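The Fish Tofu

5 min read

On the first morning they gave Jianguo Shao a pair of grey gloves and told him that his hands were now valuable.

The woman who told him was called Lachance. She was responsible for the recording stations at Weker, and she said it without smiling, so he could not decide if it was a joke. He was fifty-eight years old. For most of his life he had packed glassware for a company named Stavwood, until Stavwood moved its packing to another country and gave him a clock.

"You hold the grippers," Lachance said. "You do the task. The grippers remember what you did. When we have enough, the model learns from it."

"How many is enough?"

"For this task, 1,000."

He nodded as if this was a normal number. The task was to stand a bag of snacks upright on a tray. He had raised a daughter, and he was sure he had shown her how to hold chopsticks fewer than 20 times.

The grippers were black and heavier than he expected. He squeezed and the jaws closed. He relaxed and they opened. Each one had a cable, and in the first hour he fought with the cables more than with the bag. He dropped it. He pushed it off the tray. Once he lifted it very beautifully and then forgot to let go with the left hand, and when he moved the right hand away the bag fell on its face.

"Shall I delete this one?" he asked.

"Mark it as failed," said Lachance. "We keep the failed ones too."

This surprised him. At Stavwood a broken glass was swept up before the foreman came.

After the lunch break he moved to the station between the dark curtains, where he would stay for the rest of the month.

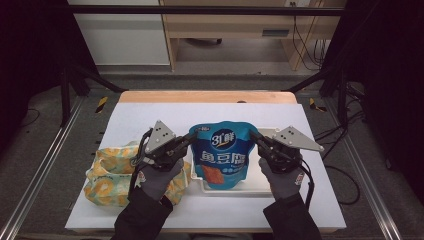 His daughter telephoned every evening at that time. She wanted to know what he did all day, and he found it difficult to explain.

"I pick up fish tofu," he said.

"You cook?"

"No. It stays in the bag."

"And then?"

"And then I put it down, and I pick it up again."

There was a silence on the line. He knew that she was looking for something kind to say. He told her that the chair was comfortable and the coffee was free, and she seemed to be relieved by the coffee.

He did not tell her that he had begun to be interested. It happened slowly. In the second week he noticed that the bag was never the same bag. The tofu moved inside it. If he laid it on its left side, the weight went to the bottom corner, and when he lifted it the bag wanted to turn. He had to close the left gripper first, low and not too hard, and wait a small moment before the right one came. In this moment he could feel through the handle what the bag was going to do. He did not have a word for it in English. In glassware they had called it listening.

He tried to explain this to the young man at the next station, who was folding towels.

"The model will find it by itself," the young man said. "It only needs variety."

"But it does not feel the handle."

"It has the video."

Jianguo thought about this on the bus. In the video there was the bag and there were the jaws. One could see the jaws wait. One could not see what they were waiting for. A stranger who looked at it might think that the old man was tired.

So he started to wait a little more clearly, in the way a person speaks to a foreigner. He was a foreigner himself and knew how helpful it is. He closed the left. He waited. He closed the right. Then he lifted, not fast. When the bag turned in the air he did not hurry to correct it. He let it turn, and then he brought it back, so that anyone who was watching could see both things.

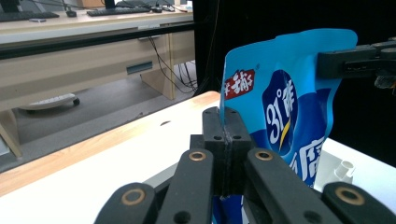 The blue pouch, with a gripper on each side of it.

Lachance called him to her desk. On her screen there was a chart, and she pointed at one line in it with her pencil.

"Your episodes are getting longer," she said. "Everyone else becomes faster. You were fast in the first week and now you are slow."

"Yes."

"Is something wrong with the gripper?"

"No. I am explaining."

She looked at him. He felt his face become warm. He had prepared better sentences than this one, but they had all gone away. He took the pencil out of her hand, which was not polite, and laid it on the desk, and with two fingers of each hand he showed her: first the left, then the small waiting, then the right.

"Do it again," she said.

He did it again.

"With the pencil I can't see it."

"No," he agreed. "A pencil has nothing inside."

They went together to the station. She put on his gloves, which were too large for her, and took the grippers. He laid the bag on its side and shook it first, so that the weight would be in a bad place. She closed both grippers together, as everybody did, and lifted, and the bag swung round and slid out onto the board.

"Now the left one only," he said. "Do not lift. Only hold."

She held. He watched her shoulders. After a while she said "Oh", in a very low voice, and brought the other hand.

The bag stood on the tray. It leaned a little and stayed.

She did not say anything about the chart. She did it four more times, and he put the bag down for her each time in a different way. The young man had stopped folding and was looking at them over his towel.

In September the trained arm was shown to the visitors from Flurkatley, who were paying for the project. The operators were allowed to stand at the back. Jianguo could see only between two heads. The arms were a different colour from what he had imagined, and they made a noise like a refrigerator. The bag was lying on its side. The left gripper came down, low, and closed.

Then it waited.

"Is it stuck?" asked one of the visitors.

"No," said Lachance. "Give it a moment, please."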